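The Robot Will Do the Dishes Now, Within Reason

A lab in Flenham has spent most of a year teaching two arms to wipe a plate. The hard part was teaching them when to quit.

The first thing you learn about dishwashing robots is that they are very good at clean plates. Give one a spotless dish and a sponge and it will scrub away with real conviction, swirl after swirl, until someone walks over and presses the stop button. Dirt confuses matters. Dirt sits in one place and not another, it comes off in patches, and at some point it is gone, which is a hard thing to explain to a machine that has only ever been told to wipe.

I went to see this for myself on a Monday, at the Gallotthorpe lab, which occupies the back half of a building in Flenham that used to sell carpet. The sign for the carpet is still up. The lab works on what its people call "finish-aware" manipulation, meaning chores that have an end. Folding a towel has an obvious end. So does putting a cup on a shelf. Wiping, sanding, sweeping and rinsing do not, or at least they end when somebody decides they have, and the deciding is the research.

The usual way to teach a robot arm a household job these days is to have a person do it through the robot many times over. The person moves a pair of controllers, the arms copy the motion, the cameras record everything, and a learning program later studies the recordings and tries to act the same way. It works better than it has any right to. It also means that the robot picks up the habits of whoever was driving. One early model at Gallotthorpe paused for a moment after every third wipe. The team looked for the bug for two weeks before someone noticed that the operator who had recorded most of the data liked to stop and roll her shoulders.

With plates, the inherited habit was worse. Human operators get bored. After a long afternoon, they wipe a few times past clean, or a few times short of it, and the recordings do not say which. A model trained on that learns that scrubbing lasts for about 19 seconds and then stops, regardless of what is on the plate. The lab calls this "the egg timer," and most of its work since the winter has gone into getting rid of it. 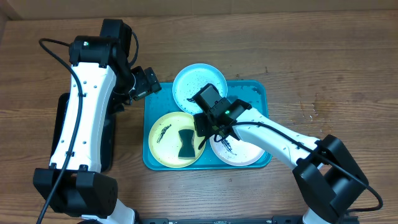
Hofstetter

The fix they settled on is almost embarrassingly domestic. Each recording is now cut into short strokes, and each stroke gets a score: did the smear get smaller, or didn't it? The model is trained to predict that score before it moves. If it expects the next stroke to help, it makes the stroke. If it expects nothing much, it shifts the sponge to another spot, and if no spot looks promising, it puts the sponge down. The method has a long name in the paper and a short one in the lab, where it is known as "is it worth it." I have been running the same program at my own sink for years, with a far lower threshold.

The test setup is modest. Colored plates go in a teal tray on a wooden table, an arm on either side, with dark smears standing in for dinner. The recipe for the smears took more discussion than I would have guessed. Too runny and a single pass clears it. Too thick and it becomes a question about the strength of the grip. The version in use resembles what is left after a teenager has claimed to rinse something.

Water was another fight. The first round of training was done dry, for the sake of the electronics and the floor, and the resulting model treated every droplet as food. It would chase a bead of water to the rim of a plate, lose it, find another, and carry on like a cat with a flashlight. So the team began adding water on purpose, to the plates and the tray, so the program would see plenty of specks and spots that did not matter. Telling a drop from a crumb still accounts for a good share of its mistakes.

The numbers, then. Over 100 trials, the old model produced a plate the judges called clean 62 times by luck of timing, or so I had written in my notebook before being told that figure belonged to a different experiment. The right comparison is simpler. The new method left a clean plate in 80 of its 100 trials. The old one did about as well on light smears and fell apart on heavy ones, where its egg timer rang early. On plates that started out clean, the new model put the sponge down right away in all but 7 tries. In those 7 it scrubbed anyway, and I felt a certain kinship.

There are limits, and the paper is frank about them. The plates are flat and the light never changes. No forks are involved, which will disappoint anyone who has ever looked into a sink and sighed at the forks. The model also knows nothing about the underside of a plate. Turning one over while it is wet and slippery is a separate project, code-named Ulteck, and when I asked how it was going I was offered coffee.

It is also slow. Between strokes the arms hover, and you can stand there quite a while waiting for a decision. Watching this is oddly tense. A gripper hangs over a plate with a smudge on it, and you can see perfectly well what needs doing, and you find yourself leaning forward a little, trying to help.

The next round of tests moves from plates to bowls. A bowl has sides, so part of the mess is always hidden from one camera or another, and the program will have to make up its mind about dirt it can't see. The team expects the success rate to drop sharply at first. They have already bought the bowls, and a second mop.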